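How Does a Big Room Get Sorted Into Little Rooms?

Hi, kids! Have you ever built a blanket fort? Then you already know the secret I want to tell you about, because a blanket fort is a room inside a room. Grown-ups love doing this too (they just use heavier stuff).

I write for Grosberg, a little magazine about how everyday places work, and large indoor spaces are my favorite thing to poke around in. When a space is really big, you can't say "meet me in the room" and expect to be found! So people split it up into smaller spots, and each spot gets its own job. I call them zones.

The easiest way to make a zone is with a table. Put one down, slide a chair or two under it, and suddenly everybody knows that's a place to sit and do something. You don't need a wall, you don't need a sign, and you don't need to ask anyone!
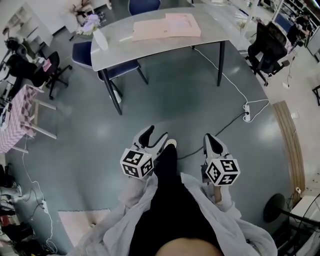 A gray table with navy blue chairs, some pink sheets, and flowers in a white vase.

I love the flowers. Purple and white! They don't help anyone write or cut or fold, but a table with flowers on it feels like somebody cares about it, and I always want to sit down at one.

Now look at the floor. A table zone often needs electricity, and the plug in the wall might be far away. A power strip is a bit like a row of extra outlets on a long tail. Cables on the floor are easy to trip over, so walk around them, please, and never pull on one to see where it goes. Ask a grown-up!

What about walls? Some walls hold up the building, and those have to stay put. Others are called partitions. A partition divides up a space, and lots of them can be added or taken away later without the building minding one bit.

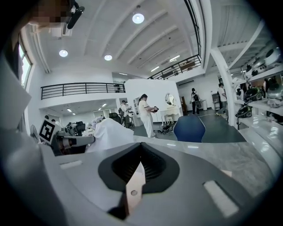 Once you have a partition, you can put furniture against it, and that's when a zone starts to feel like a real room. A vanity table with a round mirror and a stool says "bedroom" to me right away. Shelves say "put things here." A door says "there's more over there," and I always want to know what.

Want to try it at home? Pick one room and draw it from above, like a bird would see it. Draw a loop around each zone and give it a name. I did my own kitchen last May and found 11 zones, counting the spot where the bags get dumped. My favorite is the windowsill, which I named Jusitach. It's a made-up word and it's for tomatoes.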